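MURNELL COMEDY WEEKEND RETURNS IN SEPTEMBER WITH 79 ACTS AND AN ALL-NIGHT JOKE SWAP

For release: immediate

MURNELL – The Murnell Comedy Weekend is back this September, and it is the biggest one yet! A total of 79 stand-ups, sketch groups and one-liner specialists will play five rooms across town, from the main hall at the Achterberg Theater down to the tiny back bar at Ploda, where the front row can pretty much hold the microphone.

The weekend began as a single open mic night and still has that spirit. Anyone can sign up for the Saturday afternoon session, and first-timers get the same five minutes, the same lights and the same noisy, friendly crowd as the regulars. 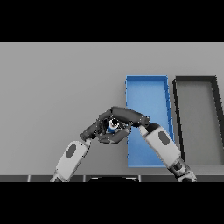
Blue tray on a light gray tabletop.

New this year is the One-Liner Wall at the Achterberg. Over the summer, readers of the Lendik comedy newsletter sent in 1,197 original jokes – puns, groaners, odd little thoughts about toast – and the best 100 will be printed large and hung in the lobby. Visitors can vote for a favorite all weekend long, and the winning joke will open the closing show on the main stage.

"We laughed until we had to stop reading and go for a walk," the Lendik judging team said. "There were so many good ones about dentists that we almost gave them their own wall."
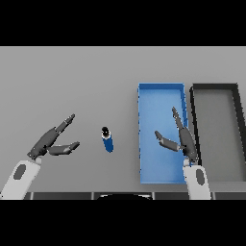
Lendik Comedy News – Issue 79 – Page 4

The late show starts at 10 p.m. on Saturday at Ploda and rolls straight into the Joke Swap, where comics trade notebooks and try to perform each other's material cold. It was a huge hit last year (two acts ended up keeping the jokes they were handed), so this time it will run until breakfast, with coffee and pancakes for everyone still standing.

The closing show has 1,000 seats, and tickets for it are sold separately from the weekend pass. Passes cover every other room, including the family matinee and the deadpan hour. 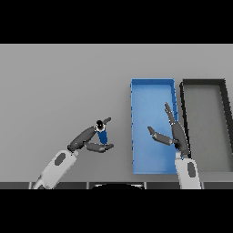 Can I sign up for the open mic on the day?
Sign-up opens at noon at the Achterberg box office and closes when the list is full.

Weekend passes and closing show tickets are on sale now at the Achterberg Theater box office and at the bar at Ploda. Press passes can be requested through the Lendik newsletter desk.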